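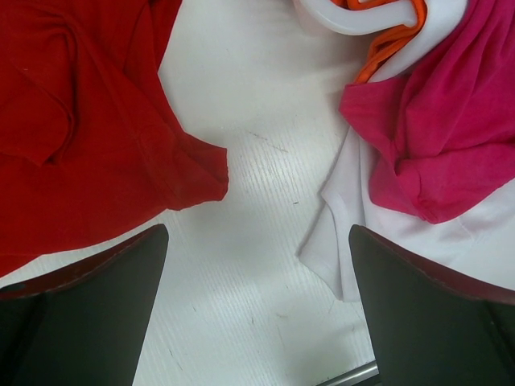

Tellutum season: where to start?

gakthorpe_gal: Only seen one Vigfúsdóttir film. Do I watch the other 8 in order?

reelbore: God, no. The first 2 are mostly fog.

sivville_odeon: I like the fog. Start with Tellutum – the songs alone are worth it. 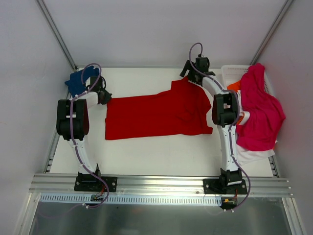 Red garment, spread out

reelbore: Songs? There are 4 and one is a man humming.

gakthorpe_gal: Sold. Booked for October.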